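Introduction to Furniture History and Care
Unit 3: Surface, Finish and Wear
Course handout

Purpose of this unit

Students completing Unit 3 should be able to distinguish between the wood of an object and the finish applied to it, and should be able to record the condition of both in writing. The unit is taught in one lecture and one supervised session in the Skorberg Room. The reading is Chapter 9 of the course text.

1. Terms

Figure is the pattern visible on a cut surface of wood. It results from the way the tree grew and from the angle at which the board was sawn. Grain refers to the direction of the fibers. The two words are often exchanged in sale catalogs, and students should use them with care in written work.

Finish is any material laid over the wood to protect it or to change its look. Oil, wax, shellac and varnish are the finishes treated in this course. Patina is the change in a surface brought about by age, light, handling and cleaning. It belongs to the finish and to the wood together, and it cannot be put back once it has been stripped.

2. Color

Color is a weak guide to species. Stain can bring a pale wood close to mahogany in tone, and sunlight will fade some woods while darkening others. A tabletop may show amber, orange and deep brown within a single surface. The written record should state the color seen and leave the species open until end grain or a sample has been examined.

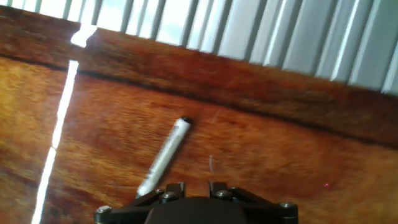 Tai objected in last year's discussion that a record which leaves the species open is of little use to a buyer, and that a careful guess, marked as a guess, would serve better. The course accepts a marked guess in the notes column. It does not accept one in the identification field.

3. Wear

Wear should agree with use. Front edges, the areas near handles and the undersides of drawer runners receive the most contact. Even wear over an entire piece, including parts seldom touched, calls for further inquiry. Rings, burns and scratches are recorded by type and position. No attempt should be made to date them.

4. Cleaning

Dry dusting with a soft cloth is the only treatment permitted to students at this level. Water, solvents and commercial polishes, including Dreltamero wax, may be applied by staff only. Silicone products are not used on any object in the study collection.

5. Assignment

Prepare a condition record for one object from the Rovetti loan group. The record should not exceed 2000 words and is worth 10 points. Submit it at the start of the Tuesday session. Records without a dated sketch will be returned unmarked.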